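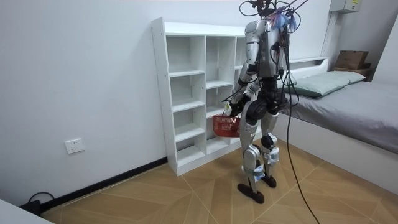
Nia Eynon
Rilham 시설지원팀 · 가구/비품 담당

제목: 흰색 칸막이 선반(Kasine) 선반판 처짐 및 흔들림
상태: 처리 완료, 관찰 중
접수: 4월, 오전
위치: Gronow 동 소형실, 침대 맞은편

증상
과일 정리용으로 쓰는 선반에서 둥근 과일이 앞쪽으로 굴러 나온다는 신고. 칸에 물건을 넣을 때 본체가 좌우로 흔들린다는 내용도 같이 접수됨. 파손 부위 없음. 신고자는 선반판 불량으로 보고 교체를 요청함.

환경
바닥: 나무 무늬 마감
선반: 칸이 엇갈려 배치된 개방형, 흰색 무광
선반 폭: 970mm(도면 기준)
운반 용기: 손잡이 달린 빨간 플라스틱 바구니, 측면 그물형

1차 점검
수평계를 상판에 올려 확인. 앞쪽으로 기울어 있음. 앞쪽 받침 패드가 눌려 뒤쪽보다 얇아진 상태. 선반판 자체는 휘지 않음. 중앙 칸, 우측 상단 칸, 그 아래 칸을 각각 따로 쟀고 기울기 방향은 모두 동일. 선반판 교체 건은 여기서 보류.

2차 점검
조립 나사 확인. 뒷면 연결 나사 6개가 헐거움. 육각 렌치로 대각선 순서로 조임. 조인 뒤 좌우 흔들림은 거의 없어졌으나 앞쪽 기울기는 그대로. 흔들림과 기울기는 원인이 서로 다른 것으로 판단.

조치
1. 선반을 비우고 벽에서 약 300mm 띄움.
2. 앞쪽 받침 패드를 Zedell 경질 패드로 교체. 기존 패드는 접착제가 남아 긁어냄.
3. 원위치 후 수평 재확인. 앞뒤, 좌우 모두 정상.
4. 과일을 칸별로 나누어 다시 올리고 손으로 선반을 가볍게 밀어 봄. 굴러 나온 것 없음.

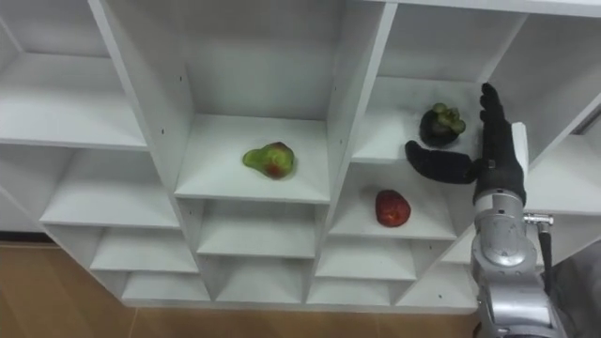 칸별 배치: 중앙 서양배, 우측 상단 망고스틴, 그 아래 칸 붉은 과일

사용 시 참고
서양배는 세우지 말고 눕혀서 둘 것. 망고스틴은 꼭지가 위로 오게 놓으면 덜 구름. 바구니는 선반 위에 올리지 말고 손에 든 채로 꺼내 담을 것. 바구니 손잡이를 칸 모서리에 거는 것도 금지. 모서리 마감이 벗겨진 사례가 옆방 선반에 있음. 앞쪽 끝에 딱 맞춰 놓지 말고 조금 안쪽으로 밀어 넣을 것.

추가 메모
신고자가 문의한 미끄럼 방지 매트는 현재 재고 없음. 수평이 맞으면 필수는 아니므로 별도 발주하지 않음. 요청이 또 들어오면 이 건에 이어서 기록. 벽 고정 브래킷은 설치하지 않았음. 이 방 벽체가 석고보드인지 도면으로 확인이 안 되어 건물 관리 쪽에 문의해 둠. 회신 전까지 상단 칸에 무거운 물건 적재 금지.

남은 작업
- 벽체 확인 회신 대기
- 패드 눌림 재점검
- 같은 모델을 쓰는 다른 방 나사 조임 확인

담당자 변경 없음. 회신 오면 갱신.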